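Frequently asked questions: recording kitchen episodes for Trolter

Last updated Sunday, October 20, 2019

What is Trolter?

Trolter is the simulated kitchen we use to collect examples for the Ornska learning system. People steer a two-armed robot through household jobs, and every run is saved as an episode. Ornska learns from the episodes and from nothing else, so what you do with the controls is what it will try to copy.

Do I need experience with robots?

No. You need a desktop computer, a pair of hand controllers and a quiet hour. The practice room takes most people one sitting. You can record for real once you have finished 9 practice episodes with no skipped steps.

How many episodes are you collecting?

The target for this round is 3,000. We have accepted 800 so far. There are 66 task cards, and each one says how many episodes it still needs. Please choose a card from the top of the list, even if you have a favourite further down.

Which views get saved?

The body view and the gripper view are both saved for the whole episode. You can switch between them while you work and it makes no difference to the file.
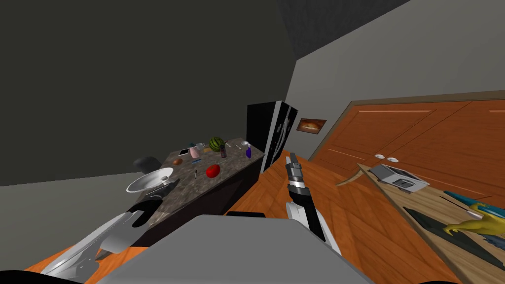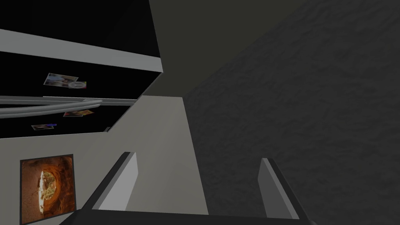 Episodes are rejected most often for a bad start. The robot should be still and the grippers empty when you press record, and the item on your card should be somewhere you could reach without clearing half the kitchen first. Look over the whole room before you begin. If your card says tomato, find the tomato on the island among the cups and bottles, decide which arm will take it, and then start. Cards that use the toaster send you to the wooden counter on the other side of the room, so allow time for the drive. Searching is fine if the card asks for it. Otherwise it teaches the system to wander.

Why is the view tilted?

The view moves with the robot and can sit at a steep angle. Leave it alone. Episodes recorded with a levelled view can't be mixed with the others.

What if I drop something?

Keep going. Pick it up if you can and finish the job. A dropped item that is recovered is useful to us — we have too few of them. If it rolls out of reach, stop the episode and mark it "lost item".

Can I tidy the counters first?

No. The clutter is set by the card and changes from one episode to the next. Move only what is in your way.

How fast should I work?

At whatever speed lets you move smoothly. Long pauses are trimmed automatically, but jerky movement can't be fixed afterwards.

Who checks the episodes?

Isabelle Thibodeau and two reviewers at Comine. Expect an answer within a week. A rejected episode comes back with a short note, and you're welcome to record that card again.

Will there be other rooms?

A laundry called Prins is planned for December. It will use the same controls and the same file format, so you won't have to repeat the practice room.

Contact the Trolter desk | © 2019 Comine | Back to top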